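Robot Learning from Human Video
Handout 3: Thin transparent film as a manipulation target
Lecturer: Shakuntala Bhatia. Lab sessions: Babar Bhutto
Version of 11 Jan 2024

Please read before the lab session. Bring your notes of Handout 2, we will need the part on hand pose.

1. Why film is difficult

In the first two handouts the objects were rigid. A cup has a pose, and when we know the pose we know almost everything the policy needs. Plastic film has no pose in this sense. Its shape changes with every touch, and two folds which look the same can behave in a different way when pulled.

There is also the problem of seeing it. Depth sensors return the surface behind the film, or return nothing. In color images the film is mostly visible by its highlights, and the highlights move when the head moves. A glossy table makes this harder, as the table has highlights of its own.

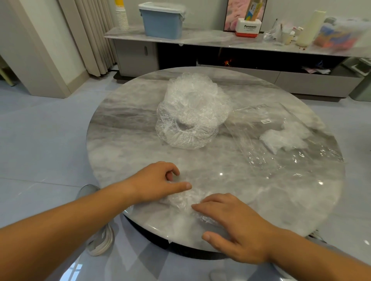 Fig. 1. Egocentric view, both hands on clear film, round table with marble pattern.

Look at Fig. 1 and try to draw the outline of each piece of plastic. Most students draw the flat bag on the right without much trouble, helped by the small white label. The wrinkled bundle near the middle is more difficult. Keep your drawing, we will compare it with the output of the segmentation model.

2. The Kiani data

We use the Kiani set, collected by the group of Farzana Bajwa. It has 3,340 clips of people who handle film, bags and wrap in ordinary rooms. The set was cleaned by Sadia Ansari, who removed clips where the hands leave the view for too long. For the course we take 3,000 clips for training and keep the other 340 for testing. Do not tune on the test clips, also not "only to check".

Each clip has three kinds of labels:
hand keypoints, left and right
a mask for the piece that is being touched
a phase label (reach, gather, press, release)

Backgrounds were not cleared before recording. Shelves, boxes and cups stay where they are. A model trained only on clean tables gives too many false masks in a real room.
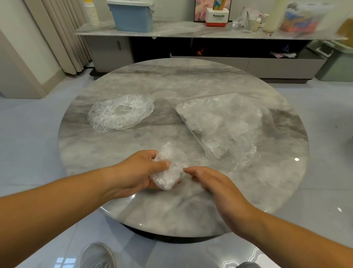
3. The method

The main idea is to let the hands tell us where the film is. We do not ask the network to find all transparent matter in the view. We first estimate the hand keypoints, then crop a region near the fingertips, and predict the mask only inside this region. Let h be the keypoints of both hands and c the crop. The network learns p(mask | c, h). The phase is predicted from a short window of crops.

Note that the two hands have separate crops. When the hands come close the crops overlap, and we merge them if the overlap is more than half of the smaller one. A common mistake in the homework is to merge always. Then the model cannot learn that one hand may hold the piece while the other is still approaching.

4. Results so far

The hand-guided version is better than the full-view baseline in the phases gather and press. In reach it is a bit worse. The reason is simple: the hand is still far from the film and the crop shows mostly table. Gemma Rinaldi is testing a larger crop for this phase and will report in June.

Transfer to the gripper is not solved. Two fingers of metal cannot curl under a wad as a human hand does, so the press phase has to be replaced by a pinch. We will discuss this in Handout 4.

5. Exercises

5.1 Write the merge rule for the two crops in your own code and run it on the sample clips.
5.2 Remove h from the input and train again. In which phase does the mask get worse, and by how much?
5.3 Suggest a phase label for the moment when a hand changes its grip without release. Give your reasons in half a page.

Send the solutions to Babar Bhutto before the next lab. Code in one file, please, and the plots as PDF.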